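How to Plan a Short Train Trip to Vakville

Vakville is easy to do in two nights if you sort out the train and the room first. July fills up early, so start there.

Step 1. Book the train
Take the direct service from Brarumham. It runs 13 times a day in summer. Reserve a seat on the left side for the river. A round trip in July cost me $50.

Step 2. Pick a room
Stay near the station if you arrive late, or up in the Peltgate quarter if you want quiet. I paid $214 for two nights in Peltgate. Ask for a room on the courtyard, and check what time the front desk closes.

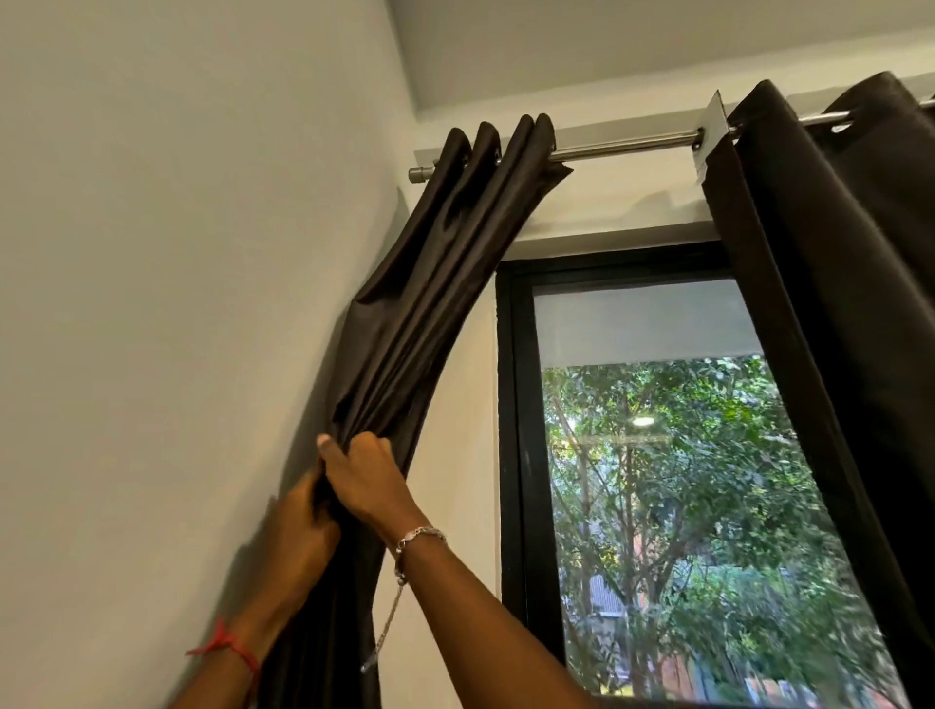 Marlow Tide wrote that the Peltgate hotels lock their doors at eleven and you need a code to get in, so get it by email before you travel.

Step 3. Get around
Bus 16 goes from the station to Peltgate. Buy the day pass from the machine on the platform. Drivers don't take cash.

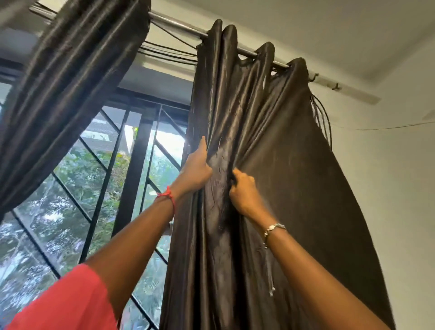

Dark satin curtain on a silver metal rod

Step 4. Reserve tea at Ebihara
Ebihara serves afternoon tea in two sittings. The second one is calmer. Call a day ahead and tell them if you don't eat fish. Allow two hours, and skip lunch.

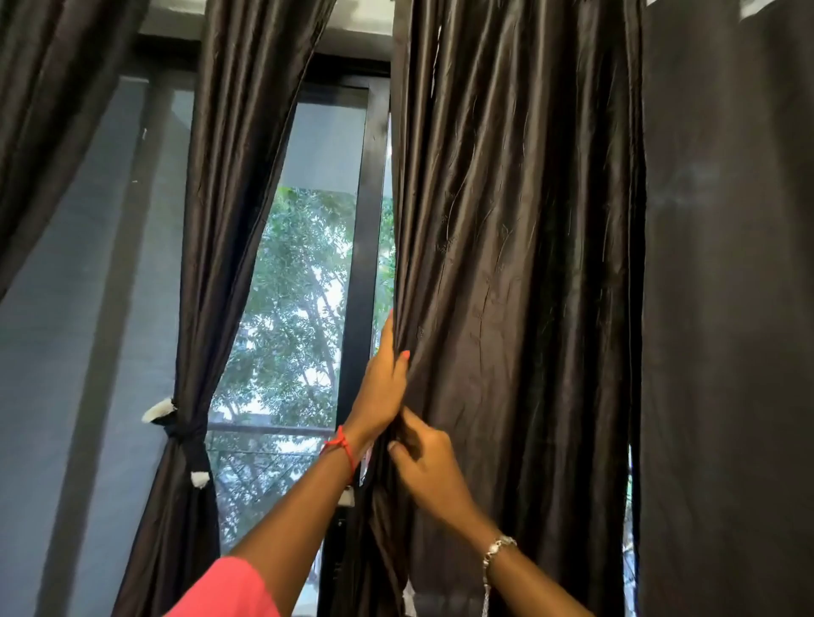 Long brown curtain at the tall window

Step 5. Plan the last morning
Leave your bags at the front desk and walk the old wall from Peltgate down to the river. The path is steep in two places. The bus back to the station stops across from the lower gate.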